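El ajuar de la casa de arriba

La casa de Skaltevham tenía una sola habitación donde entraba el sol por la mañana, y por eso mi tía (que era tía de mi madre, en realidad, pero en la familia nunca nos hemos parado en esas precisiones) hacía en ella todo lo que le importaba: coser, leer el periódico atrasado, discutir por teléfono con el ayuntamiento y, cuando llegaba el momento, preparar las mudanzas. Y digo las mudanzas, en plural, porque aquella mujer se pasó la vida yéndose de las casas y volviendo a ellas, como las golondrinas, aunque con bastante más equipaje.

El año que cumplí los catorce me tocó ayudarla. Se iba a Skuscombe, a la costa, a un piso de dos habitaciones que había alquilado sin verlo, fiándose de una voz que le había gustado, y quería llevarse la vajilla de plástico entera. La de cristal la regalaba. La de porcelana, que era de su madre, se la quedaba mi abuela. Pero los boles de plástico, los rojos y los verdes, esos viajaban con ella aunque hubiera que dejar en tierra el colchón.

- ¿Y para qué los quieres? - le pregunté, con la crueldad tranquila que se tiene a esa edad -. Si en Skuscombe habrá boles.

- Habrá boles - me contestó -, pero no habrán estado en ninguna parte.

Los habíamos ido subiendo de la cocina en varios viajes, porque la mesa estaba ya desmontada y apoyada contra el aparador, y a falta de mesa ella lo ponía todo encima de la cama. Había dejado puesta aquella tela azul clarito, con sus cuadros amarillos casi borrados y las florecitas blancas, que olía a armario y a jabón de pastilla y que yo asociaba con las siestas de fiebre. De pequeño, cuando me metían allí con el termómetro, recorría los cuadros con el dedo de flor en flor, y si llegaba al borde sin pisar una raya, me curaba. Me curaba siempre, claro, antes o después.

Nuestra tarea consistía en emparejar. Ella tenía la teoría de que un bol guardado con otro de distinto color llegaba rallado, y no había manera de discutírsela. Los rojos con los rojos, bien metidos uno en otro; los verdes con los verdes, y entre medias papel de periódico, que íbamos arrancando de un montón que había junto a la puerta. El montón menguaba muy despacio, porque mi tía se paraba a leer cada hoja antes de arrugarla. Se enteró así, con años de retraso, de que habían cerrado la mercería Mekonnen, y tuvo que sentarse un momento al borde de la cama.

- Allí compré esta tela - dijo, y alisó un cuadro con la palma de la mano.

Me contó entonces lo que le había costado, que era poquísimo, y lo que le había costado el autobús para ir a buscarla, que era más. El trayecto de ida y vuelta le salió por 60 céntimos de los de entonces, y todavía le parecía un atraco. Me contó también que el primer bol rojo se lo dieron en la feria de mayo, en una tómbola, y que lo había llevado a casa puesto en la cabeza porque empezó a llover. Eso último no me lo creí. Me lo creo ahora.

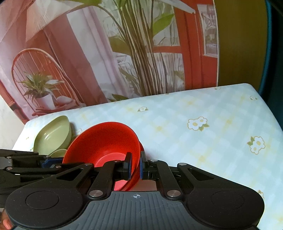 Los verdes

Con los rojos acabamos pronto. Los verdes dieron más guerra, por ser los de diario, los de las gachas y las lentejas en remojo, y cada uno traía su historia pegada al fondo como un resto de comida. Uno había servido de molde para un flan que no cuajó. En otro había bebido el perro de los vecinos un verano entero, y mi tía me juró que después lo había hervido, aunque me lo juró mirando hacia la ventana. Un tercero lo había prestado en Skisodness, cuando vivió allí, a una señora que se lo devolvió lleno de ciruelas, y desde entonces decía que cualquier cosa puesta en aquel bol sabía un poco a ciruela, hasta el arroz.

Yo me aburría y no me aburría. Llevaba toda la mañana pensando en el río, donde estarían los demás, y sin embargo no me iba. Le pasaba los boles de uno en uno, ella los miraba por dentro, les pasaba el paño aunque estuvieran limpios, y me los devolvía con un gesto de la barbilla que significaba a la caja. De vez en cuando uno se volcaba sobre la tela y rodaba hasta el hueco que hacía el colchón en el medio, el hueco de mi tío, que en paz descanse, y ella lo recogía sin comentarios.

A la hora de comer nos dimos cuenta de que lo habíamos guardado todo. No quedaba en la casa ni un plato ni una taza, y había en el fuego una olla de sopa hecha desde temprano. Mi tía se quedó mirando la caja, cerrada ya con dos vueltas de cuerda y un nudo de los suyos, que no se deshacían, se cortaban.

- Bueno - dijo -, pues se come de la olla.

Pero no fue capaz. Fue a buscar las tijeras, cortó la cuerda, apartó las noticias de hacía cinco años y sacó dos boles, uno rojo para mí y el de las ciruelas para ella. Comimos sentados en la cama, con un paño sobre las rodillas para no manchar las florecitas, y de postre me dejó rebañar la mermelada que no pensaba llevarse. Le pregunté si la sopa le sabía a ciruela. Se lo pensó un buen rato, con la cuchara en alto.

- Hoy más bien a apio - reconoció.

El camión llegó a media tarde. Los hombres cargaron el aparador, las patas de la mesa, la máquina de coser y un baúl que llevaba cerrado desde antes de que yo naciera. Uno de ellos quiso poner la caja de los boles debajo del baúl y mi tía se la quitó de las manos con muy buena educación. Hizo el viaje entero con ella en el regazo, según supimos luego por carta, y en la misma carta decía que el piso era húmedo, que la voz del teléfono pertenecía a un señor bastante antipático y que desde el fregadero, si una se ponía de puntillas, se veía el mar.

La tela se la había dejado. No sé si fue un olvido o si pensó que ya se había curado bastante gente con ella. Mi madre la dobló aquella noche, la guardó en nuestro armario, y años más tarde, en mi primera casa, la eché sobre un colchón prestado y me puse a buscar con el dedo el camino hasta el borde.

Los boles volvieron también, a su debido tiempo, en otra caja y con otra cuerda. Los rojos venían con los rojos y los verdes con los verdes, envueltos en periódicos de Skuscombe que me senté a leer de uno en uno, antes de deshacerme de ellos, hasta que se fue la luz.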